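Tema 4. Madera: higroscopicidad, movimiento y acabado
Apuntes de clase, asignatura Materiales Naturales II. Versión provisional, faltan las gráficas de sorción

Lo que quedó pendiente del otro día: punto de saturación de las fibras (PSF). Por debajo del PSF la madera se mueve, por encima no. Esto cae siempre. El agua libre (la de los lúmenes) se va primero y no cambia dimensiones. El agua ligada (pared celular) es la que manda. Si alguien escribe en el examen que la madera encoge desde el primer día de secado, mal.

4.1 Contenido de humedad

Fórmula de siempre: H = (peso húmedo - peso seco) / peso seco x 100. Ojo, dividido por el peso SECO. Por eso puede pasar del 100 % y no es un error de cálculo.
Ejercicio de la hoja: probeta que pesa 79 g en húmedo y 50 g anhidra. Sale 58 %. Comprobadlo. Está por encima del PSF, luego todavía no ha empezado a mermar.
Secado en estufa hasta peso constante. Dos pesadas seguidas iguales, no vale una sola.
Xilohigrómetro: rápido, pero poco fiable por encima del PSF. Corregir por especie y por temperatura. Clavar las agujas según diga el fabricante, casi siempre paralelas a la fibra.

4.2 Anisotropía

Tres direcciones: axial, radial, tangencial. Merma axial casi despreciable. Tangencial más o menos el doble que la radial (depende de especie, ver tabla del libro). De ahí vienen casi todos los defectos:
- abarquillado o atejado: tabla de corte tangencial, la cara de fuera encoge más
- fendas radiales en rollizos
- sección cuadrada que acaba en rombo
Corte al cuarto = más estable, más caro, menos rendimiento del tronco. Preguntar en el aserradero ANTES de presupuestar.

La madera juvenil es un caso aparte, merma axial alta. También la de compresión. No entra en el parcial, sí en el final.

4.3 Humedad de equilibrio

Depende de HR y temperatura del aire, sobre todo de HR. Histéresis: la curva de adsorción va por debajo de la de desorción. Dibujar las dos, con flechas.
Interior con calefacción en febrero: madera muy seca, se abren las juntas. En verano se cierran. Es normal, no es defecto de montaje si la junta está bien calculada.
Aclimatar el material en el local donde va a ir, con separadores entre tablas, sin el plástico.

4.4 Tableros encolados y superficies de mesa

Las tablas se encolan canto con canto. Discusión clásica: alternar o no el sentido de los anillos. Si se alternan, el tablero ondula un poco pero queda plano en conjunto. Si no, hace una sola curva grande que se puede sujetar con travesaños. Las dos soluciones son válidas, hay que saber justifcar la elección.
Fijación a la estructura: siempre con holgura transversal. Ojales, tacos de botón, colas de milano deslizantes. NUNCA atornillar rígido por los dos lados.
Cálculo rápido para el tablero de 800 mm de ancho: coeficiente tangencial x ancho x variación de humedad. Hacedlo para una variación de 2 puntos y traedlo hecho. Quien use el coeficiente radial que diga por qué.
Selección de color: presentar las tablas en seco y girarlas hasta que convenza el dibujo. Albura y duramen juntos se notan más después del aceite.

Superficies de madera clara, tonos y veta:
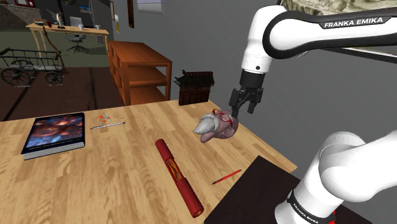
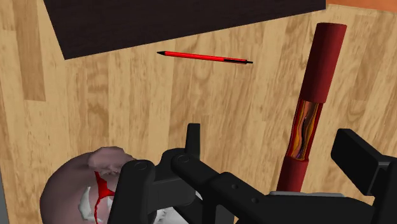

4.5 Acabados

Ningún acabado impide el intercambio de humedad, sólo lo frena. Apuntar esto en grande.
Aceites: penetran, se reparan fácil, poca barrera. Trapos extendidos para que sequen, riesgo de autocombustión si se dejan en un montón!! Va en serio.
Cera: casi ninguna barrera. Tacto bueno, cercos de vaso en seguida.
Goma laca: buena frente al vapor, mala con alcohol y calor.
Barnices de poliuretano: película dura, difícil de reparar por zonas.
Barniz al agua: levanta repelo. Humedecer antes, dejar secar, lijar fino, y luego la primera mano.
Siempre las dos caras por igual. Tabla barnizada sólo por arriba = tabla que se curva. Las testas absorben mucho más, dar una mano extra.

El color cambia con la luz. Las claras en general amarillean u oscurecen hacia miel, algunas oscuras en cambio se aclaran. Lo que esté tapado meses deja marca. Los filtros UV retrasan, no evitan.

4.6 Prácticas

Traer las probetas marcadas a lápiz, el rotulador migra con el disolvente y luego no se lee nada. Medir con calibre en los mismos puntos cada vez (marcarlos).
Se entrega: tabla de pesos, curva de secado, merma radial y tangencial, comentario de media cara. Los comentarios de tres páginas no suben nota.
Fecha límite el domingo por la noche, por la plataforma. En pdf, no fotos de la libreta.

Repaso para el parcial: PSF, fórmula de H, direcciones y merma, histéresis, fijacion de tableros. Acabados sólo la parte de barrera. Lo de las colas pasa al tema 5, que no da tiempo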